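Harju arm stops short on one side after wheel swap
Forum: Mobile bases > Setup and repair

gudix_bench
I look after one Harju mobile arm in our break room test area. In November I put new drive wheels on it. Now it parks too far left every time it comes up to a table. The old wheels had 2,000 hours on them. Count per turn is set to 382, same as before. Has anyone seen this?

torvet
382 is for the old wheels. The new ones want 477. Change it for both sides and restart the base.

plainwire
I wouldn't touch that number yet. If it were wrong on both sides it would stop short or run long, and it wouldn't pull left. Check the set screws on the left hub first.

torvet
It pulls left on mine with the wrong count. The Cevimby controller corrects one side before the other.

plainwire
Mine never did that. Screws first, it takes 2 minutes.

gudix_bench
Left hub screw was loose. Tightened it, added thread lock, left the count alone. Better on straight runs but still off at the end.

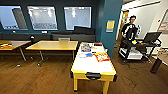 I ran it three times from the same start mark and the error was the same each time, so I don't think it's slip. Battery was full for all three. I'll try 477 next and keep the old settings file.

torvet
Do the head camera alignment again after you change it. The Runderetti guide has that step under wheel replacement, easy to miss.

plainwire
Fine, but change one thing at a time or you won't know which one did it.

gudix_bench
Will do. Count tonight, alignment after that.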